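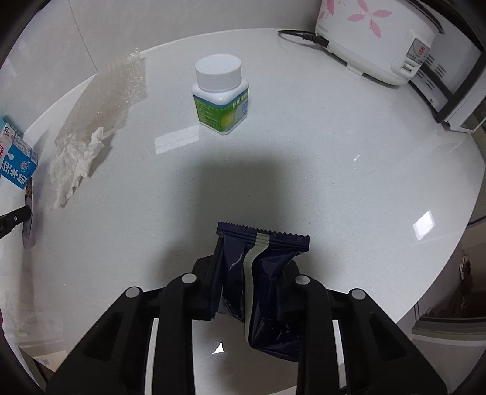 Bayu Hidayat
Episode data maintainer, Todosel list

Wed 22 January

Re: Reunion specials and the season count

On the reunion question, Subramaniam wrote:

> The Skullov export still lists the season 5 reunion as two
> regular episodes. The network aired it as one block and the
> streaming version splits it. If we follow streaming, every
> cast member's appearance total goes up by one, and the
> guest credits no longer match the on-screen titles. Which
> one do we treat as the master? I also see 7 people marked
> "main" for that season where the opening titles have 5.

Broadcast order is the master. This was settled in August for the dating shows and I see no reason to handle the house shows differently. The streaming split goes in the alternate numbering field, which Torkum already reads correctly.

So for season 5 the reunion is a single record, type "special", with no regular episode number. The two streaming parts are stored as children of that record. Appearance totals are computed from parent records only. If a person is seated on stage in part two but not in part one, they still get one appearance.

The main cast issue is separate. Skullov marks anyone with a confessional interview as main. We don't. Our rule is that a person is main if they have a name card in the opening titles for that season. Everyone else with a confessional is "supporting", and anyone without one is "guest". Two of the people in the export moved up to the titles in season 6, and I suspect the importer copied that status backward. Please set both to supporting for season 5 and leave season 6 alone.

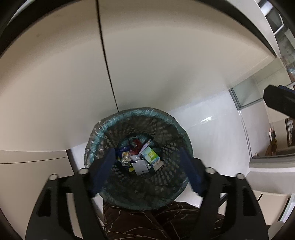

The same fault probably exists elsewhere. I ran a comparison last night between the title card transcripts and the credit table, and it returned 32 mismatches out of 1461 credits. Some are spelling differences (a married name in the later seasons, a stage name in the early ones) and don't need a status change. Use the name as shown on the card and put the other form in the alias field. Do not merge two people on the strength of a shared alias – we had to undo one of those by hand and the edit history is still a mess.

For shows where the opening titles were dropped from the streaming version, the transcript comes from a broadcast recording. If there is no recording, leave the status as "unverified". Press releases are not a source for this field. They are written before the final edit, and cast members get demoted between the announcement and the premiere often enough that it matters.

Torkum rebuilds its cache overnight, so corrected totals won't show on the public pages until the next morning. Please don't re-enter a change that appears to be missing the same day. Duplicate submissions lock the record and I have to clear each one manually.

Subramaniam, if you take seasons 1 through 4 I can do the rest. The spin-off can wait until the parent show is clean.

Bayu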